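Wirnidholm Allotment Society
Minutes of the Spring General Meeting, April 26, 2025
Held in the long hut, Ankrah Lane site

Present: the chair, the secretary, the site manager, and members representing 91 plots. One dog, not entitled to vote.

Apologies: received from the members for plots 12, 40 and 77. The member for plot 12 also sent apologies for the hedge.

1. Minutes of the March meeting

Agreed as a true record, after the word "shouted" was changed to "observed" in item 6. The member concerned observed that this was more like it.

2. Matters arising

Water. The leaking tap by the bottom gate has been mended. The tap next to it has started leaking. The site manager will look at it with the same washer kit.

Lost property. The wheelbarrow left by the compost bays since autumn has been claimed by two people. Both gave an accurate description of it. The chair asked them to talk to each other before the next meeting, and it was noted that they are married.

Noticeboard. The glass has been replaced. The key to the glass was inside the noticeboard when it was locked. The secretary is in touch with the firm.

3. Money

The balance at the end of March stood at £513. This is after paying for the skip, and before paying for the second skip, which was needed because people who do not rent plots had heard about the first one.

A member asked why the skip could not have been left inside the gate. The site manager explained that it was wider than the gate. The member asked whether this had been known beforehand. The site manager said it was known now.

Rents are to be held for another year. This was carried with more enthusiasm than any other item.

4. The Wudix shredder

The society's Wudix shredder, bought second-hand last year, has now been out of order for longer than it has been in order. The repair shop quoted £164, not including collection. Views were invited and arrived all at once.

For repair: it is a good machine, the blades are sound, and brambles will not wait. Against repair: it was a good machine. One member offered to have a look at it himself. The meeting thanked him and recalled the strimmer.

Proposed that the society pay for the repair, on condition that the shredder is afterwards used only by people who have read the sheet. Carried by 3 votes. The secretary will write the sheet.

5. Plot inspections

Inspections took place in the first half of March. Most plots were in good heart. Letters have gone to the holders of those that were not, and one reply has been received, in verse. The chair read out the first two stanzas and ruled that the rest could be taken as read.

It was asked, as it is asked every spring, whether couch grass counts as cultivation if it is doing well. The answer remains no.

The holder of plot 58 objected to the phrase "largely carpet" in her letter. The site manager said he would be glad to inspect again once the carpet was up. The rule on carpet is in the handbook on the page after the rule on baths. Members are reminded that both rules apply to the same plot if the plot has both.

6. Potatoes

The bulk order of Drulora seed potatoes arrived three weeks late and in a single sack, although it had been ordered as separate bags with names on. The secretary divided it on the hut floor using the kitchen scales. Anyone who feels short-changed may come and use the kitchen scales.

A discussion followed on whether it was now too late to plant. The members on the top path said it was too late. The members on the bottom path had already planted, and said the top path always says that. The chair closed the discussion after a quarter of an hour, at which point it went on outside.

7. Compost

The three bays are to be labelled again: filling, resting, ready. It was pointed out that they were labelled last year and that the labels are in the resting bay.

The site manager asked once more that members leave out cooked food, glossy paper, treated timber and anything in a bag described as compostable. He has been turning the heap and has found bags from some time ago looking very well. Fruit and vegetable peelings are welcome. Banana skins are fine, but please chop them up and take off the stickers. A member said that she buries hers under the roses, as her father did. Another said there was no evidence for this. The first said that there were the roses.

8. Open day

To be held in June as usual, with the plant stall, teas and the scarecrow competition. After last year's result it was agreed that the judge should come from another village, and should leave by the back gate.

Cakes: a list has gone up in the hut. There are already five lemon drizzles on it. Would the next person to sign please consider something else.

The guess-the-weight marrow was discussed. There will be no marrows in June. There were none last June either, and the weight of a cabbage was guessed instead under protest. A cabbage will be used again, and the poster will say cabbage.

9. Any other business

Bonfires. Still not before dusk. Dusk is not when it clouds over.

Cockerel. The society has rules on hens and none on cockerels, as the meeting learned when it was asked to apply them. The secretary will draft something for next time. The owner of the cockerel asked for it to be recorded that it is a quiet one. The holders of the plots on either side asked for their laughter to be recorded.

Padlock. The code for the main gate will change at the end of the month. Please do not write it on the gate.

Newsletter. Contributions are wanted by the middle of May. Articles on slugs have been received in sufficient number.

The kettle. A new one is needed. Approved without a vote.

10. Next meeting

In the long hut, after the open day, on an evening to be put on the noticeboard if it can be opened by then.

The meeting closed at ten past nine. The chairs were stacked by the people who always stack them.
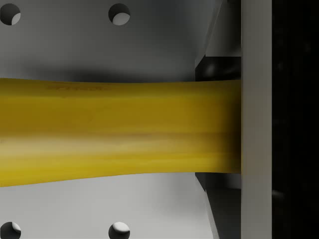 Minutes taken by the secretary. Corrections should be handed in at the hut in writing, and in ordinary prose. Paper copies are in the tray beside the seed catalogues. Please take one per plot and put the lid back on the biscuit tin.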